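Ferry to Cronin with a car in July, reserve or not?

dirk_dekker
Hello all. My wife and I want to go to Cronin for one week in July, with car and small tent. The ferry company says reservation is "recommended". Is it really necessary? I prefer to stay free with the days, because of the weather.

niamh_c
Reserve it. The boat is small and the morning sailings fill up first.

dirk_dekker
Thank you. We will also walk to the beach at Multine, on the north side. I have read there is no shop after the harbor, so we are looking now at what food we take with us.
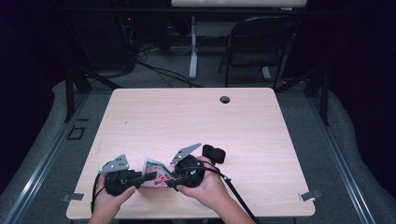
Donal Hennessy: I don't agree with Niamh. I went three summers without a booking and I waited one time only, for the next boat. For Multine leave the car at the church, the last 300 meters are soft sand.

niamh_c
Three summers of luck, Donal. With a tent and a car I would not try it.

dirk_dekker
Okay, I will reserve the outward trip and leave the return open. Does the campsite take cards?

Donal Hennessy
Cash only when I was there.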